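Subject: Re: [skallance-club] pad wear and the Rodness task list

Edvin Tveit wrote in October:

> The pads on the Skovville pair look finished to me. Do we swap them
> before the next block of demos or after? Also, is the fabric task
> still on the list for Rodness, or did we drop it?
>
> Edvin

Swap after. I would like one full block of 30 demos on the old pads as a baseline – same table, same lamp.
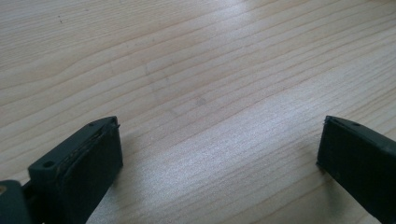

Pad wear should be logged per finger, with the side written out. Current entries only say "worn", and that can't be compared later. Start with the left finger: the strip on its inner side is frayed and scuffed along the edge. Use the Isaksson sheet, row 11, and put the demo number next to each entry.

Fabric stays on the list. Remaining steps:

- Set the logger to 600 samples per demo. The old default truncates the slow runs.
- Start with the fingers open on both sides of the approach. Black cloth on the pale table is the first item. Save the start pose before anyone closes on it. 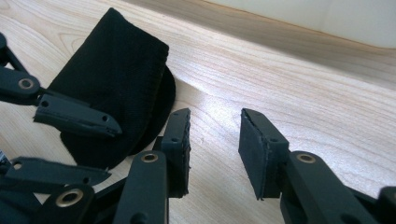
- Run 2 dry passes with no contact, then begin recording.
- Put the task name in the file name – the parser ignores the folder.

New pads are cut and in the club drawer. Please don't fit them until the baseline files are on the server.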